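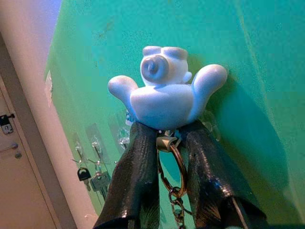 Progress report to the Ustell Small Places Fund
Project: Key corner in the Flistovitz house
Reporting organization: Kashindye Housing Association
Period: until the end of September

1. What we promised

In our application we wrote that the keys for the common rooms would get one fixed place. Until spring they were kept in a drawer in the office, in envelopes, and the person who needed the key to the bicycle cellar had to open many envelopes before finding it. The grant of 1835 was given for the board, the hooks, the key tags and the repair of the corner where all this should be.

2. What is done

The green board is bought and the clear adhesive hooks are on it. We chose adhesive hooks so that we do not need to drill, and the row can be changed when a room gets a new purpose. The first hooks we ordered were too weak for a heavy bunch, and we returned them to the shop. For the present ones we made a test with the cellar keys during one week and they held.

It was also decided that each key gets a figure or a soft pendant in place of a paper label. The paper labels became unreadable after some months in the pockets. The white pig is for the laundry room. For the music room we have not yet agreed, and the fluffy pendants which some residents prefer are not so easy to clean.

The floor of the corner was washed and polished by the same company as the stairs, Firitz. They included it in their normal visit, so this line of the budget is still unused.
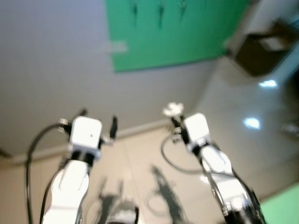
Something small, white and fluffy, and the pale floor with the ceiling lights reflected in it.

3. What is changed from the plan

We planned to paint both walls of the corner. After asking for offers we understood that the painting alone would cost 1050, and this was more than half of the grant. We asked the Fund in written form if we may leave the painting out, and we received the agreement. The walls were only cleaned, and the old screw holes were filled.

The height of the board was the subject which took most of our time. The first proposal was good for a tall adult but too high for a child or for a person in a wheelchair. We now work with a lower position. 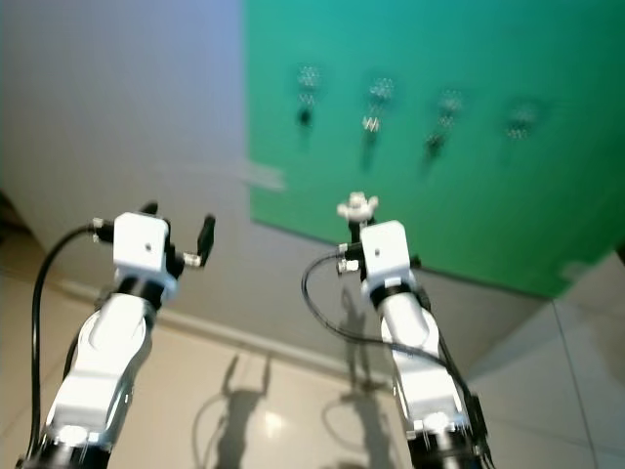

One resident wrote to us that the lower position is right, but that the spare keys should then stay in the office, as small children will take anything that has an animal on it. We find this remark reasonable. The spare keys remain in the office cabinet for the time being, and we will look at the question again after the winter.

4. Money

From the grant we have used 700 until now. It covers the board, the hooks, the first delivery of pendants and split rings, and the filling material for the walls. The invoices are attached in the order of payment. The invoice for the returned hooks is also there, together with the credit note.
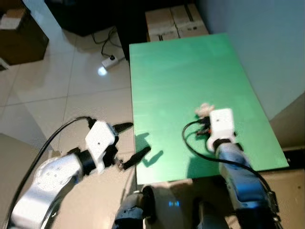
The green board, with the light gray wall to the right and the pale tiled floor to the left.

5. Next steps

There are 3 points open:
The pendants for the music room and the guest room must be selected.
A short list of which figure belongs to which room will be printed and hung beside the board, in large letters.
The evening check of the keys, at 9 p.m., must be written into the house rules.

We kindly ask the Fund to let us keep the unused part until the next report, as we expect that some hooks must be replaced after the heating season.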